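Against the drawstring pouch

Most of the soft plastic pouches sold for small items now close with a cord. I think the cord is the wrong choice for anything handled more than once a day, and the makers should go back to zippers.

A cord closure depends on friction. It runs through grommets, bunches the top edge, and holds as long as nothing pulls on the material from inside. The Kendby pouch I used for 2 years held well when half full. Filled with chargers, it opened by itself in a bag. Its replacement, from Prisgate, had a stiffer binding and gathered badly: the stiffness that protects the grommets also resists the fold.

Lajos Katona, who repairs bags in Csizmadia, disagrees with me. His argument is that a zipper on thin plastic fails at the stitching, and that a cord can be replaced in three minutes. Both points are correct. My zippered pouch has been opened and closed 600 times by my own log, and the stitching shows wear at one end. It still closes. 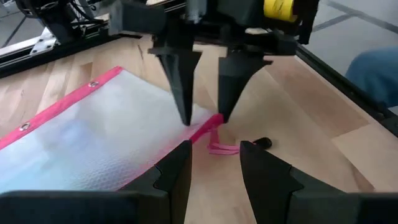

The loose end is the other weakness. A thin loop catches on keys and drawer runners, and any small fitting that belongs on the cord can come off and be lost. Knots help for a while. They also make the cord too thick to pass back through a grommet when the pouch needs cleaning.

A cord is acceptable on a pouch that stays in a drawer, such as one for spare buttons or swimming goggles out of season. I keep a Kustari one for that purpose and have no complaint. For daily use, pay the extra for the zipper and check the stitching in January.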